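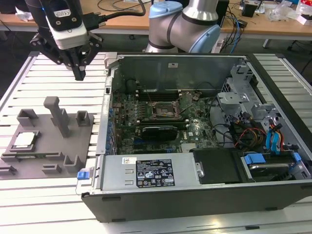 Figure 3. The workcell for the CPU insertion task, with the processor in the fixture recess and the open desktop case beside it.

4.2 Where the planner stops and the controller takes over

I'll admit that our first version of the software had no real boundary between planning and control. We had one big Python process that asked for a grasp, asked for a path, and streamed joint targets until somebody hit the stop button (usually me). Akua Adjei split it into two programs in September, and everything in this section builds on her split.

The planner, which we call Tronoma, works on a coarse model of the cell. It knows the fixture plate and its tall post, the rails of the table, and the case as an open box with a few keep-out volumes inside it for the drive cage, the power supply and the memory slots. It does not know about cables at all. We tried modeling them as swept tubes and the planner got so timid that it refused most of the good approaches, so now we plan without them and let the force limit deal with any contact. That's a cheap trick and I'd love to see someone do better!

Tronoma's last waypoint sits 40 mm above the socket. From there the job belongs to Clirnow, our controller, and the planner isn't consulted again unless Clirnow gives up. Clirnow runs a plain Cartesian impedance law, soft in the vertical direction and stiff in the other two, and takes a fresh socket pose from the wrist camera on every update. We fit the pose to the outer edge of the retention frame. Fitting to the contacts sounds nicer, but they glint, and the fit jumped all over the place whenever the arm moved (Stojan Grgić spent a good while on this before we dropped it).

The heat spreader has the same problem, only worse, because it's basically a mirror at some angles. Instead of measuring the chip in the hand on every update, we estimate its offset once, right after the grasp, and assume it holds until release. Priser, our logging tool, stores that offset with each attempt, so a slipped grasp shows up later as a mismatch between the stored value and the final pose.
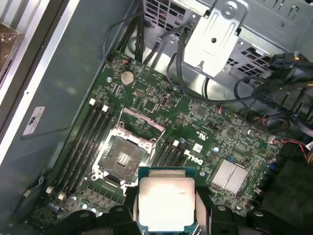 Figure 4. Wrist view with the processor held close to the open socket.

4.3 Tuning the handoff

We ran 197 attempts while tuning, and most of my time went into two numbers: the downward force limit and the time Clirnow waits before calling the pose estimate settled. The force limit ended up at 6 N. Anything higher made me nervous about the contacts, and with lower values the controller kept mistaking sensor drift for touchdown. The wait was easier. We started at 2 seconds, felt silly watching the arm hang there, and shortened it until the estimates began to scatter, then backed off a bit.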